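Wastano Bench Automation Group
Minutes of the gripper and camera comparison meeting
Feb 4, 2023

Chair and minutes: Tuulikki Leinonen

1. Minutes of the previous meeting

Accepted with one correction. The servo horn listed under spares is the Zadari part and should be moved to that line. The September figures for the parallel gripper stay as recorded and are not to be merged with anything from the present round.

2. Purpose of the present round

The group is comparing two sets of fingers for the small servo arm: the Zadari curved pair and the Duangkaew flat pair. The test task is the shape-sorter board with the red block and the square hole. The board is left where it is for the whole round, and the block goes back to the near side of the board at the start of each run. Arm, power supply and controller are the same for both sets.

A run counts as a success only if the block ends up in the square hole with the fingers clear of it. A block left leaning on the rim is logged as a partial. Runs stopped by hand are logged separately and not repeated. 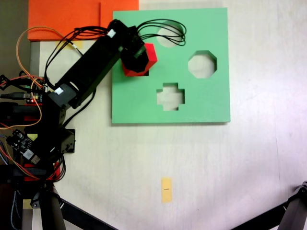 Fig. 1. Red block held at the square hole, cables looped over the round one.

3. Cable routing

The wrist cables came up first, as they affect everything else. When the arm reaches over the board, the loop comes across the round hole and hides part of it from the upper camera. This does no harm while only the square hole is in use, but it will matter once the other shapes are added.

Two routings were proposed: a clip halfway along the long link, or a shorter loop tied back at the wrist. The shorter loop was thought likely to pull on the connectors when the wrist is turned fully. The clip will be tried first. No change is to be made until both finger sets have completed the present round.

4. Gripper opening and closing force

The opening command runs from 0 to 255. The start position has the fingers open and pointing across the table, between the board and the block, so that the approach is the same each time. The closing command is held at 200 for both sets. Going to the end of the range gave no better hold in the bench check and left the servo drawing current for the whole carry.
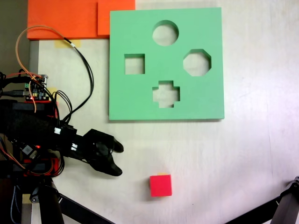 Leinonen objected that a single closing value favours whichever fingers it was tuned on, and asked that each set be given its own value before any totals are compared. It was agreed to keep 200 for the present round and to add a short second round with separate values. The two rounds will be reported in separate tables.

The settling time before release was also discussed. The controller now waits 500 ms between the last arm movement and the opening command. A shorter wait would speed up the round – it would also make partials harder to explain, so the wait stays.

5. Cameras

The upper camera gives a good view of the board and the position of the block across it. It is weak on height. With the block over the square hole, the picture from above does not settle whether the lower end has entered the hole or is still just over it.

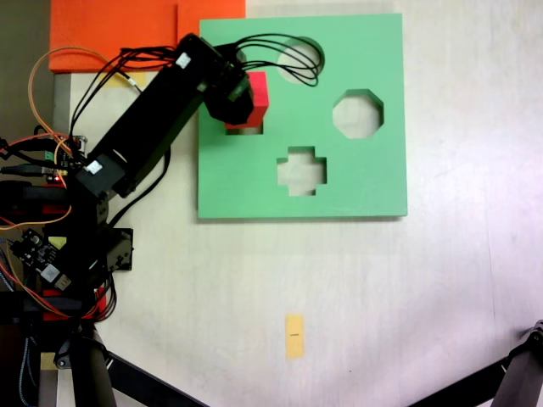 The controller's own joint readings are not a substitute, as play in the elbow is enough to put the tip out by more than the clearance of the hole. A height reading taken before release would be of use, but there is no free input for a sensor on the present controller board. The Stevstead board has spare inputs. Changing controllers in the middle of a comparison was ruled out.

The low camera sees the board nearly side-on, and the gap under the block can be judged directly. The openings show from there only as shallow ovals, nearly edge-on, so it is of little help with sideways error. The proposal was to score from the upper camera and to use the low one only to settle doubtful releases. 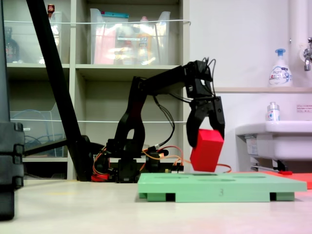

One attendee asked whether the two recordings share a clock, and remarked that a side view a few pictures out of step would be worse than none. They do not at present. Both recordings will be lined up by hand on the opening command until a common trigger is wired in.

6. Actions

Finish the present round with both finger sets, closing value 200 throughout.
Draft the second round with a separate closing value for each set – Leinonen.
Fit the cable clip to the long link after the present round and note the change in the log.
Wire a common trigger for the two cameras.
Obtain a Stevstead board on loan for bench checks only.

7. Other business

Item 4 of the spares list (wrist servo) is to be reordered. The next meeting will be called when the second round has been logged.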